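When the Robot Leaves the Fridge Drawer Open, and Other Kitchen Faults

Tips for households running a two-armed helper in the kitchen. Spelling and advice are for Australian homes, but most of it will suit any kitchen.

We have had a two-armed unit working in our kitchen since November. It fetches drinks, puts groceries away and clears the table. Most of the trouble we have had with it has been at the fridge, and in particular at the bottom drawer. These notes cover what went wrong, what we changed, and what we would check first if you are having the same problems.

The drawer left open

Our worst fault was a simple one. The unit opened the drawer, took out a bottle, and stopped with the bottle in both hands. The drawer stayed open for 51 minutes while we were out the front. By the time we came in, a tray of chicken mince on top was no longer something I wanted to feed anyone. It went in the bin, along with an opened tub of cream.

The log said "close blocked". The unit had tried to push the drawer shut, felt resistance and given up, and it had no instruction for what to do next. It did not sound an alert, as alerts for a failed close are switched off when the software is first installed. Ours is the Vistton kitchen package, and the setting is under Tasks, then Stalled Actions. Turn it on. Set the delay to 2 minutes. The sound is unpleasant but you will hear it from the yard.

Do not rely on the fridge's own alarm. Many fridges only sense the main door, and a freezer or crisper drawer can sit open without a beep. Pull yours out, leave it, and wait with a timer to find out.

Finding what blocks the drawer

Empty the drawer and look behind it with a torch. In our case a packet had ridden over the back edge and was jamming the runner. Flat, wrapped things are the usual culprits -- bacon, sliced cheese, frozen pastry, anything that slides when the drawer is pulled out quickly.

Keep the back third of the drawer clear, or put flat packets in a shallow tub so they travel with it. A strip of non-slip matting on the base helps too. Cut it a bit short so it does not curl up at the front.

Wipe the runners with warm soapy water and dry them well. Do not spray oil on them. It picks up crumbs and ends up on the food.

If the drawer is still stiff by hand, fix that before you touch any robot settings. It is tempting to raise the push force. We tried it, and all it did was crack the lip on our old drawer insert.

Dropped bottles

Plastic bottles straight out of the fridge get a film of water on them, and a grip that holds well on a dry bottle can slip on a damp one. We had three on the floor in the first month. One split at the base and put iced tea under the kickboards, where it stayed sticky for weeks.

The two-handed carry is the cure. It is slower, with one hand on the side and the other taking the weight from below, but we have not lost a bottle since switching to it. In the menu it is called Supported Carry. Apply it to anything with a screw cap, as well as jars.

Check the finger pads while you are at it. Clean them with a damp cloth and a drop of dish detergent, never methylated spirits, which dried ours out and made them shiny. We replaced the first set with pads from Hirkier and they have held up.

Do not let it grip a bottle by the cap. If yours does, it is probably picking out the bright colour as the thing to aim for. Retrain the grasp point on the body of the bottle, below the shoulder.

Fingers, knees and pets

An open drawer at shin height is a trip hazard with or without a machine in front of it. Keep small children back while the arms are working, and teach everyone in the house where the stop button is. Ours is on the wall beside the pantry as well as on the unit.

Never reach past the arms to grab something out of the drawer. Press stop first and wait until the arms have settled. If it is holding a bottle when you stop it, take hold of the bottle before you release the hands. The release on ours is quick, and a full bottle will land on your foot.

If the dog is fed in the kitchen, pause the fridge jobs at mealtimes.

Where the table goes

Ours used to stand hard up against the side of the fridge. The left elbow clipped it more than once, and each knock threw the arm out enough that it missed the drawer handle on the next try. Give the elbow at least 30 centimetres of clear space on its widest swing. Mark the floor with painter's tape until everyone is used to putting the furniture back. Painter's tape comes off timber-look flooring cleanly if you do not leave it down all summer.

After any knock, run the alignment check before the next job. It takes 3 minutes.

Food safety after a fault

Write down the time the alert went off. If you do not know how long the drawer was open, treat meat, fish, dairy and cooked leftovers as suspect and throw them out. Smelling them is not a test. Sealed soft drinks and whole vegetables can go back in.

A cheap fridge thermometer in the drawer is worth having. Ours came from Sornora and sits in the front corner, clear of the hands.

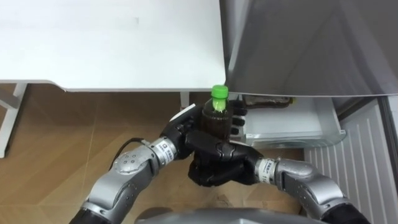
Once those checks are done, run the whole job again while you stand nearby: open, lift, carry, put down, return, close. Do it with a full bottle and then with a half-empty one, as the weight shifts differently. If the close fails a second time with a clear drawer and clean runners, take the fridge job off the schedule and book a service. We used El Fassi, who found a worn roller and had the part in the van.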